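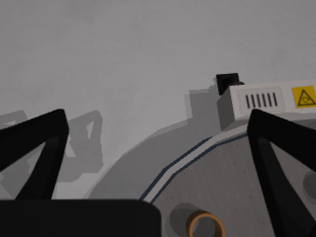
I have been looking at apartments online for most of a month and I would like to discuss gray. I don't mean the weather. I mean the decision, made by every landlord in this city at what must have been one very long breakfast, that a home should be the color of a filing cabinet. It starts underfoot. You get a pale gray floor with a few faint clouds in it, like the one at the top of this thread, so smooth and so free of opinions that you could be in a kitchen or a dentist's. Then it creeps up the walls, and by the time you reach the bathroom you're checking your own hands for color.

I grew up in a house with an orange kitchen. Nobody defended it. My mother said it came that way, my father said it came that way, and years later I found the receipt for the paint.

Before orange it had been avocado, and behind the fridge, where no one had bothered, it was a pink I can only call surgical. Three owners' worth of bad ideas in a strip as wide as a broom. I loved that strip.

My current place is 566 square feet and the lease calls the walls "neutral." They are gray. I asked if I could paint the bedroom. The management company sent back a PDF.

The PDF says I may paint in any approved color. There are four approved colors. They are gray, lighter gray, a gray with a cold, and Flikodano.

Flikodano is also gray. It's made by an outfit called Inder and I drove out to see it in person, back when driving out to see paint was a thing a person could do on a whim.

The Inder fan deck has 216 grays in it. I know this because it says so on the cover, proudly, the way a diner tells you how many pies it has. I got as far as the F's and had to go sit in the car.

Some favorites from the deck, as copied onto the back of my parking stub: Quiet Ledger. Second Fog. Oat Regret (I may have misread that one, but I'm keeping it). Municipal Dove. Hem.

Just "Hem." Somebody got paid for Hem and I hope they went out to dinner.

Now, the theory everybody gives you is resale. Gray offends no one, so the buyer can "picture themselves in it." I've tried this. I stood in an open house back in the winter and pictured myself in it as hard as I could, and what I pictured was me standing in an open house.

Beige used to have this job. I remember when beige was the safe one and we all made fun of it. Then one day beige was "dated," and had to be ripped out of decent homes at great expense, and gray moved in wearing beige's shoes.

Before beige it was white, before white it was wallpaper with ducks. At no point did anyone say the ducks were a mistake while the ducks were going up. My aunt had the ducks AND the matching border, and she told visitors they would never go out of style.

My friend Doãn put in gray plank floors last year. Paid 3,000 dollars for them. Two months later she bought a big red rug to cover the floors, and the rug has since been joined by a second rug. I visited and asked how she liked the new floors. She said she thinks about them often.

She does have one room she left alone, a sort of back pantry with old linoleum in it, green with yellow flecks, curling by the door. Every person who comes over ends up standing in there with a drink. She thinks it's the snacks.

Then there's Prernside, which is the new development out past the water tower. I toured it. Gray siding, gray trim, gray front doors, gray gravel. The model unit had one lemon on the counter. I think they were hoping the lemon would carry the whole thing, and I have to say the lemon was giving it everything it had.

I asked the leasing agent if the units came in other finishes. She said yes, there were two packages, Warm and Cool. I asked to see Warm. She said we were in it.

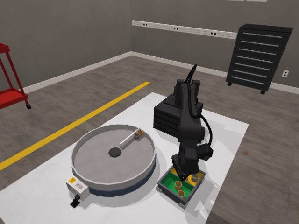
Ilse Reuter replies that I'm being unfair, and that gray is restful if you choose one with some brown in it and stop looking at it under the ceiling light at night. She painted her whole downstairs in it during a bad year and says it was like having someone turn the radio down. She also says the orange kitchen sounds like a place where people had arguments.

Ilse, people did have arguments in the orange kitchen. They were excellent. I can't remember a single one that took place in the hall, and the hall was beige.

But fine. I'll give her the brown. There's a gray that has been left out in the world a while and picked up some brown, like old barn boards or a wet dog, and I've got nothing against it. It looks like it has been somewhere. My complaint is with the kind that arrives in a bucket already tired.

I'll also give her the radio thing. I've been indoors a lot this spring and there are afternoons when I'm grateful the walls aren't adding to the conversation.

Several people are asking whether I painted the bedroom. Yes. I paid 90 dollars for two cans of Flikodano, a roller, a tray, and blue tape I used exactly once before deciding I had a steady hand. I do not have a steady hand.

It went on over the existing gray. For the first hour I couldn't find where I'd been. I'd put the roller down to answer the phone, come back, and have to feel along the wall for the damp part like a man looking for a secret door.

When it dried it was lavender. Very slightly, and only before ten in the morning, but lavender. I sent a photo to the management company asking if this was the approved color. They wrote back that it looked neutral to them.

So for a couple of hours a day I live in a lavender room by permission of the landlord, and the rest of the time I live in a PDF.

To the person asking about trim: white. It's always white. There are probably 216 of those too and I'm not driving out there.

And to the person asking what shade the orange was: the receipt said "Cantaloupe, gloss." Gloss! On all four walls, and partway onto the ceiling over the stove, where I guess my dad also felt he had a steady hand.

New owners have it now. I looked it up on one of the listing sites and the kitchen is gray. They moved the fridge for the pictures, though, and if you zoom in on the left there's still a bit of pink.

Last updated May 2020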